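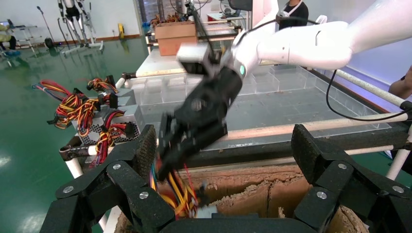

The Cord Box, and Other Family Heirlooms
By Cledwyn Lougher

Immont's electronics drop-off comes back in August, same parking lot behind the Girnell Street library, same folding tables, same line of hatchbacks idling out past the bank. Last year the town hauled away 2,718 pounds of stuff. The year before it was 2,681. I bring up the figures to show that we are getting better at this, by the weight of one medium dog.

I have lived in this town long enough to have been inside a lot of houses, and every one of them has the box. You know the box. It started life holding a pair of boots or a slow cooker, and now it holds cords. Phone chargers for phones that flipped. A printer cable as thick as a garden hose. A plug the size of a brick that says 9V on it and nothing else, and which must never be thrown out, ever, on account of how the thing it goes to might turn up.

The thing it goes to will not turn up. I sold mine at a yard sale, without the cord. I hope the buyer is well.

My own box moved with us from the apartment over Perent Hardware to the first house and then to this one. I have carried it up and down more stairs than I have carried my children. At no point in all that time did I open it, see what I needed, and take it out. What I did, whenever I needed a cord, was dig in it for twenty minutes, get annoyed, and drive to Perent to buy a new one. In due course the new one went into the box.

My wife's position is that the box should go. My position, which I held for years and still think was well argued, is that copper is worth money. Last spring I finally took a sack of the stuff to the scrap counter at Girnell Metals to prove the point. They weighed it, looked at me kindly, and paid me enough for lunch, if I skipped the drink. I would like it noted that I had lunch.

So this August the box is going, or most of it is. I spent an evening sorting at the kitchen table and came up with some rules, which you are free to use.

If you don't know what it's for, it goes. You have had your chance to find out.

If the two ends are the same and you can't name either one, it goes.

If it is taped, and you did the taping, it should have gone a while back.

If it fits something you use now, keep one and one spare. A spare for the spare is how we got here.

Speaker wire is allowed to stay. I can't defend this. I just like having it around for tying up tomatoes.

Some practical matters. The tables open at 8 a.m. and close at noon, or when the truck is full, and last year the truck was full well before noon. Cords, chargers, keyboards, phones, printers and flat screens are all fine. The old heavy televisions are not, and please don't leave one at the curb outside the library overnight with a note on it saying FREE WORKS GREAT. We all know whose it was. Loose batteries need to come out of whatever they're in. Put a bit of tape over the ends and hand them over in a separate bag. String lights are welcome, tangled or otherwise. I suspect otherwise is a courtesy on the form and has never come up.

If you're bringing a computer, wipe it first or take the drive out. The folks at Văduva Repair on Main will pull a drive for you while you wait, and they'll give it back so you can put it in a drawer with the others.

A word about the line. It runs down Girnell Street and turns left into the lot, and it does not merge from the bank side, however confident you feel. Pop your trunk from the driver's seat when you reach the tables and stay in the car. Last year a man got out to watch his things being unloaded and asked for some of them back. One was a fax machine. He got it, too, and he looked very happy driving off, and I have thought about him a good deal since.

I don't blame him. I put my box by the front door a couple of weeks early so I couldn't forget it, and twice now I've gone by and fished something out. The first was the brick that says 9V. The second I'd rather keep between me and the hall closet.

See you in the lot. Bring coffee, and if anybody has a radio that takes 9 volts, come find me before you hand it in.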